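# civcombe-loanwords

Word list of kitchen and household vocabulary collected for the Civcombe dialect survey, with spelling variants, part of speech and source notes.
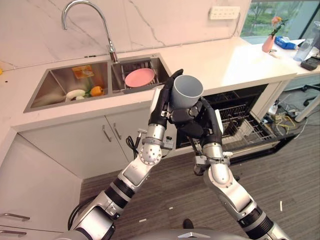 The list covers everyday nouns and verbs used in and near the home. It doesn't cover place names, personal names or trade terms. Place names from the same survey are kept in the `guvoscombe-names` repository and use a different column layout, so the two can't be concatenated without remapping.

## Contents

| File | Rows | Notes |
|---|---|---|
| `entries.csv` | 884 | one row per headword |
| `variants.csv` | 783 | spelling and pronunciation variants, keyed to `entries.csv` |
| `unresolved.csv` | 174 | forms with no agreed headword |

All files are UTF-8 with Unix line endings. The delimiter is a comma and the quote character is a double quote. Excel on Windows may misread the accented characters if the file is opened directly; use the import dialog and set the encoding by hand.

## Columns in `entries.csv`

- `id`: integer, stable across releases. Deleted ids are not reused.
- `headword`: lower case, no diacritics except where the source has them.
- `pos`: `n`, `v`, `adj` or `x`. The value `x` marks set phrases.
- `gloss`: short definition in standard English.
- `source`: `K` for the Kwok notebooks, `F` for the Flelton interviews, `KF` for both.
- `conf`: 0, 1 or 2. See below.

## Confidence values

A value of 2 means the form was recorded from more than one speaker and the gloss was agreed by both annotators. A value of 1 means one speaker, gloss agreed. A value of 0 means the gloss is disputed or was inferred from context. Filter on `conf > 0` for frequency work.

The Kwok notebooks predate this scheme. Their entries were graded afterward from the marginal notes, and a 1 in that source should be read loosely.

## Known problems

- Words for cups, mugs and beakers overlap heavily between the two sources. The Flelton speakers separate them by shape, the Kwok notebooks by use. The glosses follow the source and have not been merged.
- Several verbs for rinsing and scouring share a headword and differ only in `gloss`. Join on `id`, never on `headword`.
- Plurals were entered as separate headwords in early batches. Most have been folded in; those left carry `pl` at the end of the gloss.
- Stress marks in `variants.csv` are inconsistent. The Flelton rows use an apostrophe before the stressed syllable, the Kwok rows an acute accent on the vowel.

## Changes

**May 2021**: moved doubtful forms out of `entries.csv` into `unresolved.csv`; added the `conf` column; removed trailing spaces from `gloss`.

## Maintainer

Sze-wing Cheung. Send corrections as a pull request against `entries.csv` with the `id` in the title. Changes to `source` need a notebook page or interview number.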